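Notes from the Mastivville bench, Jul 14, 2026. Thread on collecting demonstrations for PC disassembly and reassembly. Mostly about labels and rejection rules, so mute if that's not your area.

1/ Current task set covers memory, expansion cards, drives and the CPU. Each episode is one operation by one operator, teleoperated. We stopped recording whole teardowns in July. Long episodes looked impressive and were a nuisance to segment.

2/ Count so far on the memory task: 74 episodes recorded, 62 kept. The rejects are mostly operator pauses longer than our cutoff, plus a few where the wrist stream dropped packets.

3/ We keep failed insertions. A failure with a clean recovery gets its own label and goes into training. A failure where the operator gives up and resets goes into a separate split, used only for the success classifier.

4/ Labelling is done in Celel. Two passes by different people, then a third person settles disagreements. Most disagreements are over when contact starts. The force trace settles that faster than the video does, so annotators now see both side by side.

5/ Start states matter more than I'd budgeted for. Our first batch had every module starting square to the slot. The policy trained on it was fine until the stick was a few degrees off, then it pushed straight down and tripped the force limit. Angled starts are now written into the collection sheet.

6/ Same problem with colour. Too many boards from one supplier and the model treats the colour of the latch as the location of the latch. Nelletti is sending us mixed surplus towers, different years and layouts. Delivery is slow but the variety is worth the wait.

7/ Parts go in an upright printed holder beside the case. Fixed compartments, loosely toleranced. The grasp pose still varies a bit between episodes, and we want that variation in the data.

8/ Tower on its side, gripper over the socket area, one stick in at a slight angle, another in the holder with the CPU and the drive:

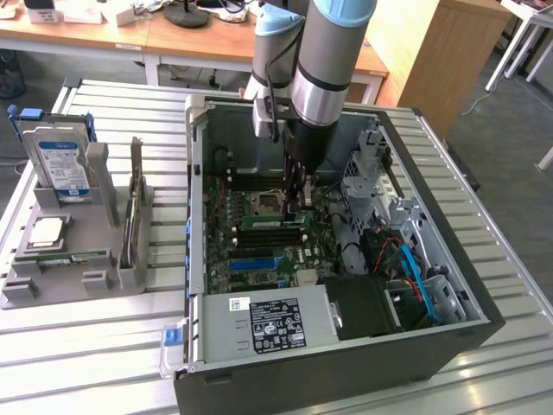

9/ Tikkanen replied to the last post: have you compared against scripted start poses? We randomised ours from a script and got wider coverage for far less operator time, though the recoveries came out looking nothing like what a person does.

10/ Partly. We scripted the start offsets for 2 sessions and left the recovery to the operator – coverage improved and the recoveries still looked natural. Fully scripted recoveries I haven't tried.

11/ Next change is to the cabling. Loose cables near the drive cage are the main source of occlusion in the fixed view. We won't be tying them back, as the towers we get in won't have tidy cables either. Plan is 3 cable arrangements per tower, logged by number in the episode header.

12/ Collection sheet and label definitions go up once the contact-start wording is settled. The trained weights are staying in-house for now.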